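O inverno que cabe numa etiqueta

Todos os anos, por volta de junho, a minha cidade descobre que faz frio. A descoberta é sempre recebida com espanto, como se no ano anterior tivéssemos passado julho na praia. As pessoas encontram-se no elevador, esfregam as mãos e dizem que nunca viram coisa igual. Viram, sim, e no mesmo elevador.

O comércio, esse, tem melhor memória. Em abril a Feston já tinha a montra coberta de flocos de algodão, e um cartaz a avisar que o casaco da estação custava 866, com desconto para 825. Demorei a perceber o que se festejava com aquela diferença. Dá para um par de luvas, se forem de criança. Mesmo assim havia fila, e confesso que estive nela durante vinte minutos, a fazer de conta que esperava por alguém.

O que me intriga é o vocabulário. O casaco da minha avó era grosso ou era fino, e com isso se resolvia a conversa. Os de agora têm "gestão térmica", "conforto adaptativo" e uma escala própria que vai até temperaturas em que o dono, convém dizer, já teria outros problemas. Na Iloleck, um empregado muito simpático garantiu-me que determinado modelo aguentava uma expedição. Expliquei que a minha expedição ia de casa à padaria, com regresso pela farmácia. Ele achou que o modelo também servia.

Vivemos, portanto, equipados para a montanha e aquecidos como no século passado. Gastamos o ordenado em casacos e continuamos com janelas por onde entra o vento, a mosca e a conversa do vizinho. No meu prédio, em Zamudio, a caixilharia é tão antiga que as cortinas se mexem com tudo fechado. Quando alguém propôs trocar as janelas, a reunião durou até às onze da noite e acabou adiada para a primavera, altura em que o assunto deixa de parecer urgente a quem quer que seja.
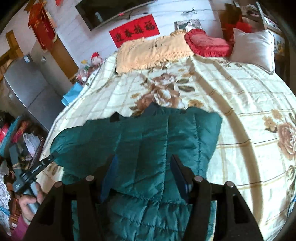
Entretanto, vestimo-nos dentro de casa. Conheço famílias inteiras que jantam de casaco, com a dignidade de quem está de partida. As visitas perguntam onde podem deixar o delas, e os donos da casa aconselham, com delicadeza, que não o deixem em lado nenhum. Há anos que não vejo uma camisola de uma das minhas primas, embora ela jure que tem várias e que algumas são bonitas.

A Droltlow, que vende aquecedores, propôs-me por telefone uma solução por 756, instalação incluída. Pedi tempo para pensar e ainda estou a pensar, de manta nos joelhos. Fiz as contas num envelope: com uns 50 por mês em eletricidade durante o inverno, ao fim de poucos anos teria pago o aquecedor duas vezes e a janela nenhuma. O casaco, ao menos, leva-se para a rua.

Talvez seja esse o nosso raciocínio secreto. Um casaco vê-se, comenta-se, elogia-se à porta do café. Ainda não ouvi ninguém elogiar um vedante de borracha – e olhem que tenho um, posto por mim na janela da cozinha, ligeiramente torto, que fez mais pelo meu bem-estar do que qualquer compra feita numa loja com música ambiente.

Não peço que se deixe de vender agasalhos. Gosto deles, tenho mais do que ombros. Pedia apenas que, na próxima reunião do prédio, se voltasse a falar das janelas antes das rifas de Natal, e que alguém trouxesse café quente. Eu levo o orçamento, que já vai na terceira versão, e o casaco, porque a sala é virada a norte.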